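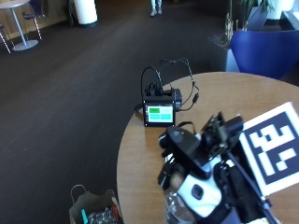
Search reviews
Go
Popular searches: side tables, desk lamps, rugs

Trelgate Round Table – three months in

I wanted a round wooden table for the sitting area, something I could pull a chair up to without bumping a corner every time I walked by. I looked at a Plorier first, but it was way over my 500 dollar limit, so the Trelgate it was!

Putting it together took me 33 minutes with the TV on (the leg bolts are fussy, so start them all by hand before you tighten anything). It doesn't wobble, and I lean on it a lot. Bags go on the floor next to it, everything else ends up on top – water bottles, cables, mail, whatever I was carrying when I came in.

The color is what I love most. It's a warm wood tone that looks great next to blue upholstery and a big leafy plant, and it keeps a brown carpet from feeling gloomy.
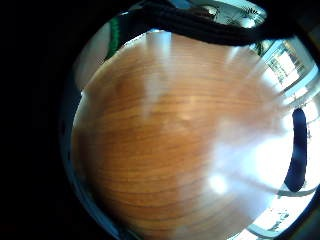

My one real gripe is the shine. The finish is glossy, and if you get strong light coming in you'll get glare, enough that I move my seat on Sunday mornings to read. You also lose the grain in the bright spots, a shame because it's so pretty! A matte version would be an easy sell to me.

Cleaning is simple, just a damp cloth and then a dry one. I'd buy it again, but I'd put it farther from the window.

Related reviews
Toom Nesting Tables
Trirkton Upholstered Chair
Plorier Pedestal Table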